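Filed under: Reviews > Shop Equipment > Benchtop Automation

Stelix Two-Arm Bench Package: Is It Worth the Money for a Small Lab?

July 23, 2023

Print this review | E-mail to a colleague

We bought the Stelix bench package in April after putting it off for two budget cycles. It is sold as a starter setup for teaching labs and small parts shops that want to try handling work before committing to a full cell. I have been running it most working days since then, and this review covers what it cost us beyond the quote, what holds up, and what I would order differently.

The package price covers the arms, the controllers, the mounting rails and one set of parallel fingers per arm. It does not cover a work surface, a backdrop, test pieces or spare finger pads. The sales sheet lists these as "recommended accessories," but you can't do much until you have them. We set aside $2,000 for extras and spent all of it. If your purchasing office wants one order with one number on it, get the extras quoted at the start. A second order took us longer to get approved than the first.

For the surface we went with flat dark panels that butt together. A one-piece top would have cost more to ship and would not have fit through our door. The panels scuff easily and the joints show, and neither has affected the work. For early trials, plain wooden blocks are all you need.
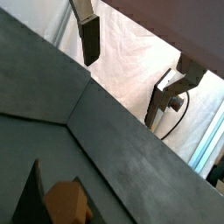
Do I need to buy both arms at the same time?

It depends on what you plan to do in the first year. If the work is pick and place from a fixed spot, one arm will keep you busy for months and the second can go in next year's budget. If you want to hold a part with one arm and work on it with the other, buy them together, as the rails are cut for the pair and adding one later means ordering new rails.

Setup took 2 days. The printed manual is thin and the assembly drawings are small. Mounting went fine, but cable routing is left up to you, and I redid ours after the first week to get more slack at the wrist. Buy a bag of cable clips before the crate arrives. The software installed without trouble on a computer we already had.

Grip is good on wood and on most hard plastic. The fingers are narrow, so they get into tight spots, but long or uneven parts can swing when picked up off center. I'd put the spare pads on the first order. We went through our first pair faster than expected, and a replacement set from Stelix is $200 with a 10 day wait. Nondeck sells pads that fit with a small amount of filing. They cost less and seem to last as long, though I have only had them on since the start of summer.

Repeatability is fine for this kind of work. I would not plan a production job around it. When a task calls for a close fit, such as putting a peg into a shaped hole, expect to spend time on your approach angles and on lighting. Once we moved past blocks, we bought a shape-sorting board and pulled a few odd brackets and plastic parts out of the bins. That mix has been more useful than the calibration kit Stelix tries to add to every quote. Skip the kit.
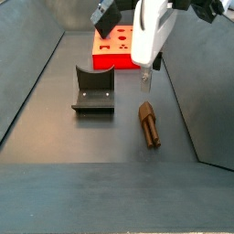
What to put in the budget

Arms, controllers and rails: as quoted. Ask for the education price even if you are not sure you qualify.

Work surface and enclosure: get a local quote first. Ours came in well under the Stelix option.

Finger pads: 2 spare sets per arm.

Test parts: very little. Toy and hardware stores are fine.

Service plan: we declined the first year. The Sang plan covers mixed equipment and is worth a look if you already own other machines.

Staff time: more than you think. Put it in writing so it doesn't come out of someone's evenings.

We also looked at the Stadov bench unit. It has a better manual and a stiffer wrist, but the price is for one arm and the software license renews every year. Over a few years that adds up to more than the Stelix pair.

I would buy the Stelix package again with the extras on the same order. Shops that need tight tolerances on day one should look higher up the price list.

Print this review | E-mail to a colleague

Related reviews
Stadov Bench Unit: First Month
Nondeck Replacement Pads Compared
Sang Service Plans for Mixed Shops
Writing an Equipment Request That Gets Approved
Cable Management for Small Work Cells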